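How to Record Two-Arm Handling Examples in a Living Room Setting

Posted in Guides by Xuân Nghiêm

This guide covers how we record examples for policies that use both arms on soft or awkward household items. It assumes your arms are already calibrated and that an operator can drive them without thinking too hard about the controls. If you are still at that stage, do the Bendale setup guide first and come back.

What you need

Two arms with multi-fingered hands, one head camera and one camera per wrist. A recording machine with enough disk for a full day. A task sheet, printed. Spare fruit if you are working with fruit.

Step 1. Write the task in one sentence

The sentence goes into the dataset with every episode, so settle it before you start. "Hold the grapes over the table with both hands" is fine. "Handle the grapes" is too loose, and two operators will do two different things with it. Khải Đồng keeps our task sheets and rejects any sentence with "and then" in it. Those get split into two tasks.

Step 2. Decide which hand leads

For a hanging bunch, one hand takes the top near the stem and the other comes in from below or the side to carry weight. Pick which is which and keep it for the whole block. We record 100 episodes with the left hand on top, then 100 with the right, giving 200 for the task. Mixing them inside a block made the Đàm policy hesitate between the two, and we had to sort the episodes by hand afterward.

Step 3. Check all the cameras

Open every stream at once in Flarketti and look at them side by side. The head view should show both hands and the object through the whole motion. The wrist views are harder. When the arms work close together, a wrist camera will often see more of the hands than of the object, and that is acceptable. Do not tilt the camera to get a prettier view halfway through a block – a changed mount means a new calibration and a new block.

Look for three things in the wrist views before you press record:

Fingertips are visible when the hand is open.
Cables do not cover the fingertips at any point in the reach.
Exposure holds when the arm turns toward a window or a pale floor.

Step 4. Set the start pose

Both hands start open and apart, clear of the furniture. Vary the start by a hand's width or so between episodes. If every episode begins from the same spot, the policy learns that spot and does poorly from anywhere else. Move the object too, and change the light if you can. We do one block in the morning and one at 4 p.m. with the curtains left as they are.

Step 5. Record

Press record, wait one second, move, hold still for two seconds at the end, press stop. Keep the speed even. New operators tend to rush the reach and then crawl through the grasp, and this shows up in the trained policy as a lurch.

Leave everyday things on the table and floor. A room that has been cleared for recording gives you a policy for cleared rooms.
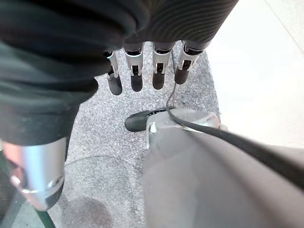
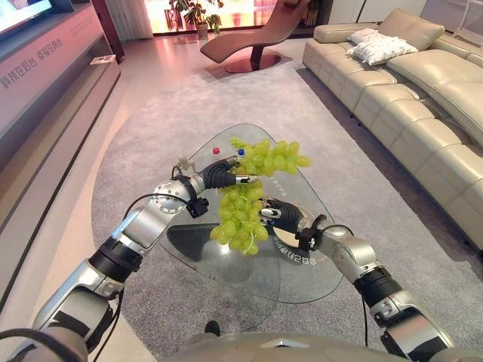 If the grasp slips, keep recording and let the operator recover. Mark the episode "recovered" and keep it. If the object is dropped or damaged, stop, mark it "failed" and save it in the separate folder. Do not delete failed episodes. In our last set we had 184 usable episodes out of 200, and the failed ones were still useful for training the success checker.

Step 6. Review the same day

Play back every tenth episode at double speed, all streams together. Check that the streams line up in time: the fingers should close in the wrist view at the same moment as in the head view. If they drift apart, restart the recording machine and redo the block. We lost a full Wednesday to this once by leaving review until the next morning.

Step 7. Name and upload

Use the task name, lead hand, block number and operator initials, in that order. Upload to the Farnerier store and wait for the checksum message before you clear the local disk.

How many is enough

For one object in one room, 200 episodes gave us a policy worth testing. Going to 400 helped less than recording the same task in a second room with different furniture. If time is short, change rooms first.

The task sheet template and the Flarketti layout file are on the downloads page.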